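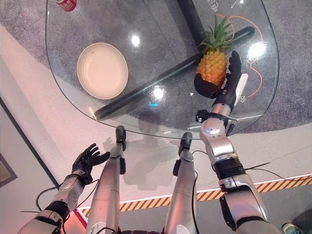 Figure 3. Right hand gripping a pineapple at a glass table, left hand open.

Section 3. Before You Order: Working Out the Real Cost

Read this section before you sign a quote for the Turnura or any other two-armed humanoid. It was written by Gerrit Mthembu, with cost notes from Nerys Gape at our Zosdale site. Steps 1 through 4 need no robot. Step 5 does.

1. Write down the job in one sentence. "Help in the break room" is not a job. "Move fruit from the table to a bowl" is. If you can't name the object and where it has to end up, stop here and keep your money.

2. Price the job done some other way. Include a person, a cart, a fixed arm with a simple gripper, and moving the table. Most of the requests we see end at this step.

3. List what the quote leaves out. Ask the seller for a price, in writing, on each of these:
Spare hand, left and right
Replacement cables and connectors
Floor marking and any barriers
Operator training
Software renewal after the first year

Note: Sellers like to call hands "serviceable." Ask who does the service, where, and how long you go without a hand. Our Zestell quote was silent on all three.

4. Set aside operator hours. We planned on 10 hours for set-up and logged 113. Put your own figure in the worksheet and have someone who doesn't want the robot check it.

5. Ask for a trial on your own furniture with your own objects. Use at least one awkward item. A pineapple is a fair choice: rough body, stiff leaves, no flat side to hold. Run 25 attempts and write down every one, including the ones the seller wants to restart.

CAUTION: Keep people behind the floor marking while the arms are powered. Route cables away from the walking path before the trial starts.

CAUTION: Glass tabletops throw glare and show the floor through them. If your site has glass tables, test on glass. Don't accept a result from a matte bench in its place.

6. Work out cost per useful hour. Add the purchase price, the items in step 3 and the hours in step 4, then divide by the hours of work you expect in year one. Lau, our planning worksheet, has a default of 800 hours. Treat that as a ceiling. We have yet to see a first-year site reach it.

Note: One good grip in a demonstration is one good grip. It tells you nothing about the next attempt, and it should not change any number on your worksheet.

7. Attach the trial log to the purchase request. Requests without a log go back to the sender. For lease terms, see Section 4.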